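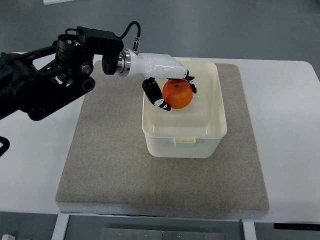

Ratanaporn

Do you lot keep mandarins in a tub or out in a bowl? I've always put mine in a white plastic container on the table and they go soft at the bottom before I get to them. I paid for a net of nine and threw three away. Kitchen is warm in the afternoon, if that matters.

Skornia
Fridge, bottom drawer. They keep for weeks. Plastic holds the damp in and one bad one takes the rest with it.

Jareler
Don't agree about the fridge. Cold mandarins taste of nothing. A plastic tub is fine if you leave the lid off and only have one layer in it. Put kitchen roll underneath and change it when you top up.

Skornia
You can take them out an hour before you eat them. I do it at breakfast.

Jareler
I'm not planning my fruit an hour ahead.

Iveck
Check them when you get home, before they go in. Press each one near the stem and eat the soft ones first. Glossy peel doesn't tell you much, I've had shiny ones that were dry inside. How deep is the tub?

Ratanaporn
Deep enough for two layers, which is probably the trouble. I'll try one layer with kitchen roll and put the rest in the fridge.

Skornia
Let us know which lot goes first. My money's on the tub.

Contact us | Forum rules | Back to top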